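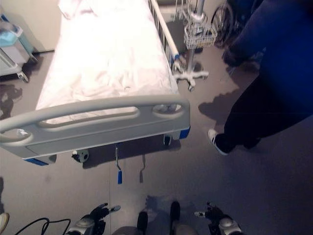
The Long Apprenticeship

At a converted nursing school in Drindham, a small crew is teaching a machine to do the least glamorous jobs on a hospital ward, one try at a time

Gebhard Mayrhofer has a way of saying "again" that I came to be very fond of over the three days I spent in his company. It isn't impatient. It's the "again" of a piano teacher who has heard the piece a few thousand times and still rather likes it. He says it with his head tipped to one side, and then he writes something on a clipboard, and then everybody in the room goes back to where they were before and the whole business starts over.

The business, on the Tuesday I arrived, was bed cranks. If you've never had cause to look under the foot of a manual hospital bed, there are handles down there that you wind to raise and lower parts of the bed. On the practice ward at Drindham the beds are the old sort, and there's a good reason for it, to hear Mayrhofer tell the story. When he first started going around to small hospitals and care homes to ask what they needed, he kept finding crank beds – in back rooms, in overflow wards, in places that had one nice electric bed and a dozen of the other kind. And he kept finding nurses with sore backs.

"They never asked me for a robot surgeon," he told me over a very strong cup of coffee. "They asked me who was going to wind the bed."

So that's what Andgate, the company he works for, set out to find an answer to, along with a long list of similar chores: straightening a sheet, moving an IV pole out of the way, rolling a cart from one side of the room to the other and stopping before it hits anything. The robot has two dark, jointed hands that look a good deal more delicate than they are. What it lacks is experience, and getting it that experience is the work of pretty much everybody in the building.

I had imagined, before I came, that most of this would happen on computers. Some of it does, of course. But the heart of it is an old-fashioned thing, closer to showing a child how to tie a shoe. A person sits at a control station along the wall, wearing a pair of gloves that track every bend of the fingers, and the robot's hands follow along. The person reaches, the robot reaches. The person closes a fist around nothing at all, and over by the bed the dark fingers close around the crank. The cameras save what the robot sees, the joints report where they are, and the whole attempt, from the first twitch to the last, goes into a file. They call that an episode. When enough episodes have piled up, a learning program is set to work on them, looking for whatever it is that all those reaches have in common.

Enough is a slippery word, as I found out. For the cranks, the team had settled on 113 good episodes from each starting position, and there were 27 starting positions, which had been marked on a floor plan that somebody had pinned up beside the coffee maker. I did the multiplication in my notebook and then did it again because I didn't care for the answer. Mayrhofer just smiled at me. They had been at it since March.

The ward itself used to be a teaching room, back when Drindham trained nurses, and it still feels like one. There's a good deal of furniture about, and that's on purpose. Early on, the crew had cleared everything away so the robot would have plenty of space, and they gathered a very tidy set of examples, and the robot learned them beautifully. Then they took it to a care home in Lirmont for a trial, where there was a visitor's coat over a chair and a walking frame parked by the bed, and it reached for the crank, paused, drew back, reached again, and went on like that until someone switched it off. It had never met a coat.

Since then, clutter has been part of the job. Before each batch, someone draws a card from a deck that Mayrhofer made out of index cards, and the card tells them what to change. Move the pole to the other side. Rumple the sheet. Put a bin on the cart. Turn off the lamp nearest the door. Have a person stand close by. That last card comes up a lot, as he put in extra copies. Real wards are full of people, he says, and people throw shadows and get their feet in the way, and he'd like the machine to be thoroughly used to feet before it goes anywhere near a patient.

I was the card for most of one morning. My instructions were to stand near the rail and not be helpful, and I found the second part surprisingly hard! When you watch a hand fumble for a handle and miss it by half an inch, everything in you wants to nudge the thing over. I must have leaned, because I heard a mild "again" from behind me, and that episode went into the folder for spoiled ones.

The spoiled ones aren't thrown out, by the way, and I thought this was one of the more interesting things I learned. The team sorts them. A miss that is followed by a good recovery is worth a great deal, since it shows the program how to get out of trouble, and some of the operators have become quite artful at going slightly wrong and then putting it right. A miss that is just a miss gets a label and is kept in a separate place. An episode where a magazine writer leans into the picture is of no use to anyone, but they kept mine anyway, out of kindness I think.

After lunch they let me try the gloves. They're warm and a little stiff, like ski gloves that have been through the wash too often, and for the first few minutes I could do nothing right. The trouble is that you can't feel what you're touching. Your own fingers meet in the air, and you have to judge by eye, on a screen, whether the ones across the room have got hold of anything. I went for the crank too high, and then too far to the left, and then I got it, or thought I had, and turned, and watched the hand go neatly around in an empty circle.

The operators work in short shifts for just this reason. After 21 episodes they have to get up and walk around, whether they feel tired or not, and another person takes the chair. It's partly for their shoulders and partly for the sake of the data. A tired person gets sloppy in a regular way, always cutting the same corner, and the robot will pick that up as faithfully as it picks up anything else. For a couple of weeks in the spring it had a habit of pausing just before it gripped, a funny little hesitation that no one could explain. They finally traced it back to one operator who had been stopping to push up her glasses.

They also try to mix up who does the showing. Tall people and short people reach differently, and left-handed people come at the bed from a different angle altogether. Two retired nurses come in some afternoons, and Mayrhofer speaks of their episodes with something close to reverence. They don't waste a motion. One of them steadies the footboard with her spare hand every single time, a thing none of the engineers had thought to do, and the robot has begun doing it as well.

The files go off each evening to Teixeira, the partner lab that does the training, and every couple of weeks a new version comes back to be tested. Testing days have a different mood. The gloves stay on their hook, the clipboard comes out, and the robot is left to get on with it. I saw only one of these, on my last afternoon. It found the handle on the first try and took a good firm hold, and I noticed that the room had gone very quiet. Then it turned the crank three-quarters of the way around and stopped, with its other hand held politely out in front of it, as if it were waiting for someone to pass it something.

Mayrhofer watched it for quite a while. He asked one of the operators to check whether they had enough examples of that last part of the turn, where the wrist has to roll over and you can't see the grip anymore, and she scrolled back through the list and said no, not really, over half of them came from the same two positions. So that would be the plan for the next day. He drew a card from the deck and read it, and went off to find the other pole.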